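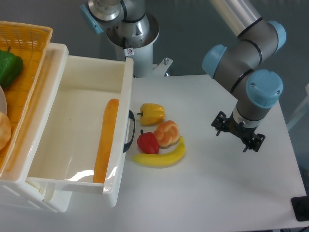 4.2 Demonstration during the open day

The second part of the study took place in May, at the open day of the Brerow laboratory. The table was the same as in Section 3, with the drawer cabinet, the basket and the toy food. In total 205 visitors came to the table, and 163 of them agreed to fill in the short questionnaire afterwards. Visitors chose one item and told the operator where it should go — into the drawer, into the basket, or to another place on the table. The arm then tried the task without further help.

Figure 4. Table setup with toy peppers, a banana and bread; the baguette lies in the open drawer.

We did not limit the time for one attempt, but the operator (F. Quezada) could stop the arm at any moment. He did this 2 times, both in the morning, when children reached over the table. These attempts are excluded from Table 3. The answers were coded independently by K. Engelhardt and G. Strobel. Many visitors wrote that the arm was slower than they expected, and several asked why it waits before closing the gripper. We return to this waiting time in Section 5.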